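Part-time Grip Fault Tester, Irkitz Household Handling

Wednesday afternoons and one other weekday of your choosing. Paid hourly. Shokri Street site, second floor.

In October our Pilum gripper closed on a teacup and declined to open. It was asked politely, then by software, then with the red button, which cut the power to everything in the room except, somehow, the grip. The cup lasted longer than we expected. The cause was a stuck release latch and a log file that reported "open" the entire time.

We have since gone back through the logs and found 63 more occasions when the fingers said one thing and did another. Most were harmless. Two pinched a tester's glove, and those are the reason this job exists.

What you would do

- Pick up, move and put down everyday objects with the hand-held version of the gripper, at a table, for sessions of up to two hours with breaks.
- Write down every late release, double squeeze and slip at the moment it happens. "It felt funny" is an acceptable entry if it comes with a time.
- Stop the session whenever you think it should be stopped. You will not be asked to justify it to anyone holding a schedule.
- Handle soft and awkward things as well as hard ones. Tables get laid with cloths, dishes, flowers and whatever else a household leaves lying about, and a latch that behaves on a steel block may sulk over a bouquet.

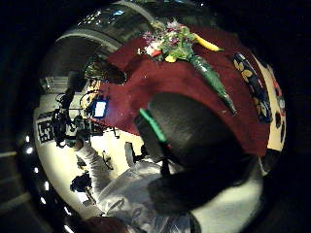 What we are looking for

Steady hands, patience and a suspicious nature. You should be able to stand for most of a session and wear gloves without complaint. No engineering background needed - our engineers have one, and they believed the log file.

Experience in kitchens, floristry, repair work or childcare is welcome. So is having once returned an appliance and explained, in writing, exactly what was wrong with it.

What has changed since the teacup

The latch has been redesigned by Vundon, who made the first one and have been very quiet about it. Each new unit goes through 400 open-and-close cycles before a person touches it. There is now a manual release on the outside of the housing, and you will practice using it with either hand before your first session.

How to apply

Send us a page or less about a time you noticed something was broken before anyone else did. We have 5 places. Please mention any injury to your hands or wrists so we can adjust the work, and tell us your glove size.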